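Side-shooting cordon tomatoes, how strict are you?

rosemarie_h
Second year with cordons and I'm completely hooked! I sowed in December on the windowsill (far too early, I know) and the tallest is now 166 cm. Do you all pinch out every single side shoot?

altness_plot
Every one, every Friday. Yours sound great – I'd stop them at five trusses.

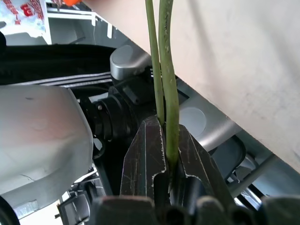 I also tie in loosely as they climb, soft twine in a figure of eight, and leave room for the stem to thicken.

B Harms
Have to disagree on every one. I let 2 leaders run on mine and picked up to 230 fruits last summer. Lovely flavour too!

altness_plot
Under glass though? Outdoors mine never ripen like that.

rosemarie_h
Ooh, trying both then – one row each!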